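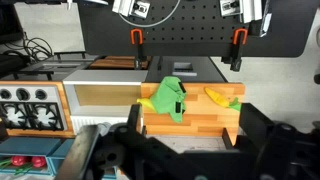 제스카 공유주방 운영협의회 정기회의 회의록

일시: 2022년 11월 2일 오후 7시 10분 ~ 9시 5분
장소: 본관 2층 소회의실
참석: 운영위원 전원, 입주팀 대표(자카리아 베이커리, 플레릭스 도시락, 야간 반찬팀), 건물관리 담당
불참: 주말 요리교실 담당(서면 의견 제출)
기록: 사무국

1. 전차 회의록 확인

지난 회의록 3쪽의 냉장실 점검 주기가 '격월'로 적혀 있으나 실제 결정은 '매월'이었음. 해당 부분을 고치고 나머지는 원안대로 승인함. 수정본은 게시판과 공유 폴더에 함께 올림.

2. 전차 결정사항 이행 현황

가. 후드 청소: 완료. 업체에서 덕트 연결부 패킹이 많이 삭았다고 알려 옴. 당장 문제는 없으나 다음 청소 때 교체하는 것으로 견적을 받아 두기로 함.
나. 출입카드 재발급: 입주팀 두 곳은 완료. 야간 반찬팀은 신규 인원 명단이 늦어져 이번 주 안에 제출하기로 함.
다. 건식창고 선반 이름표: 미완료. 글씨가 번지지 않는 재질로 다시 뽑기로 하면서 밀림. 사무국에서 계속 진행.

3. 전기요금 분담 방식

현재는 사용 시간에 비례해서 나누고 있음. 자카리아 베이커리에서 오븐을 예열만 해 두는 시간까지 사용 시간에 포함되는 점을 다시 문제로 제기함. 플레릭스 도시락은 반대로, 예열도 전기를 쓰는 것이므로 빼면 다른 팀이 떠안게 된다는 의견.

사무국 보고에 따르면 지난달 오븐 구역 계량기 사용량은 432kWh, 조리대와 냉장 구역은 413kWh임. 냉장은 전 팀이 같이 쓰므로 시간 비례로 나누는 것이 맞지 않다는 지적이 나옴.

논의 결과 다음과 같이 정함.
- 오븐 구역은 예약 시간 기준으로 나눔. 예열 시간도 예약에 포함해서 잡을 것.
- 냉장 구역은 팀 수로 똑같이 나눔. 단 선반을 두 칸 넘게 쓰는 팀은 한 칸마다 월 3000원을 추가로 냄.
- 조리대 구역은 지금 방식 유지.
- 냉장과 조리대의 계량기를 분리할 수 있는지 건물관리 쪽에서 확인. 분리 전까지는 합산 사용량을 절반씩 나누어 계산함.

이 방식은 다음 달 청구분부터 적용하고 내년 2월 회의에서 다시 검토함. 야간 반찬팀은 선반 추가 요금에 반대 의견을 남겼으며 회의록에 적어 달라고 요청함. 김치통 부피가 커서 칸 수로 따지면 불리하다는 이유임.

4. 식기세척기 교체

현재 기계는 헹굼 단계에서 멈추는 일이 잦음. 수리 기사 의견은 펌프 교체가 가능하나 부품 수급에 시간이 걸린다는 것. 교체 후보로 다스트포트 중고 매장에 나온 업소용 제품과 신품 임대 두 가지를 비교함.

중고 제품은 가격이 259만 원이고 설치비는 별도. 보증은 6개월. 임대는 초기 비용이 없는 대신 계약 기간이 길고 중도 해지 위약금이 있음. 플레릭스 도시락은 점심 물량 때문에 기계가 하루라도 서면 곤란하니 출장 수리가 포함된 임대가 낫다는 입장. 자카리아 베이커리는 철판 세척이 대부분이라 내부 높이가 더 중요하다고 하여, 두 제품 모두 철판이 들어가는지 치수를 먼저 확인하기로 함.

결정: 보류. 사무국에서 치수와 배수구 위치를 확인하고 임대 계약서 초안을 받아 다음 회의 전에 돌림. 그때까지는 기존 기계를 쓰되 멈추면 전원을 껐다 켜지 말고 기록지에 시각과 단계를 적은 뒤 사무국에 연락할 것. 기록지는 기계 옆면에 붙여 둠.

5. 음식물 쓰레기 배출

건물관리 담당이 뒷문 쪽 수거통 주변에 국물이 흐른 흔적이 여러 번 있었다고 전달함. 1층 입주 사무실에서도 냄새 민원이 들어온 상태. 어느 팀인지는 따지지 않기로 하고 배출 절차만 다시 정리함.

- 물기를 뺀 뒤 뚜껑 있는 통에 담아 옮길 것
- 마감 팀이 수거통 뚜껑과 바닥을 확인하고 점검표에 서명
- 폐식용유는 별도 통. 싱크대 배출 금지
- 수거통 세척은 팀별 주 단위 순번제. 순번표는 사무국에서 작성

수거 횟수를 늘려 달라는 요청도 있었음. 업체에 추가 비용을 문의한 뒤 다시 논의함.

6. 주말 요리교실 서면 의견

가. 수업 시작 전에 조리대 위에 다른 팀 물품이 남아 있는 경우가 있어 준비가 늦어짐. 금요일 마감 팀은 공용 조리대를 비우고 갈 것을 요청. 참석자 이의 없음.
나. 공용 칼 가운데 이가 나간 것이 있음. 연마를 맡기고, 그래도 못 쓰는 것은 폐기. 새로 사는 것은 연마 결과를 보고 정함.
다. 수업 중 외부인 출입이 잦다는 의견. 배달 기사가 앞문으로 들어오는 경우가 많은 것으로 파악됨. 각 팀은 배달 앱의 안내 문구를 '뒷문 이용'으로 바꾸기로 함.
라. 앞치마 보관함 자물쇠 고장. 건물관리에서 교체.

7. 위생점검 대비

지난 점검에서 지적받은 냉장실 온도 기록 누락이 아직 남아 있음. 오전 기록은 잘 되고 있으나 오후 칸이 비는 날이 많음. 오후 기록은 그날 마지막으로 예약한 팀이 맡고, 예약이 없는 날은 사무국이 적음. 보건증 만료일이 가까운 인원은 각 팀에서 갱신 후 사본을 제출할 것. 개봉한 소스류와 가루류에는 개봉일과 팀 이름을 함께 적음. 표기가 없는 것은 공지 후 폐기하며 보상하지 않음.

8. 기타

- 연말 예약은 신청이 몰릴 것으로 보여 이번에만 팀별로 우선 시간대를 하나씩 받고 나머지는 선착순으로 함.
- 3층 계단참 조명은 교체 예정. 일정은 따로 공지.
- 예약 시스템에서 취소한 건이 달력에 그대로 남는 오류 있음. 고쳐질 때까지 취소할 때는 단체 대화방에도 남길 것.
- 창고 안쪽의 주인 없는 상자들은 이달 말까지 찾아가지 않으면 정리함.

9. 할 일

사무국: 회의록 수정본 게시, 선반 이름표, 식기세척기 치수 및 계약서 초안, 세척 순번표, 수거 업체 비용 문의, 칼 연마 의뢰
건물관리: 계량기 분리 가능 여부, 보관함 자물쇠, 계단참 조명
각 입주팀: 배달 안내 문구 수정, 보건증 사본 제출, 연말 우선 시간대 신청
야간 반찬팀: 신규 인원 명단

다음 회의는 식기세척기 자료가 준비되는 대로 사무국이 날짜를 정해 알림. 오후 9시 5분 폐회.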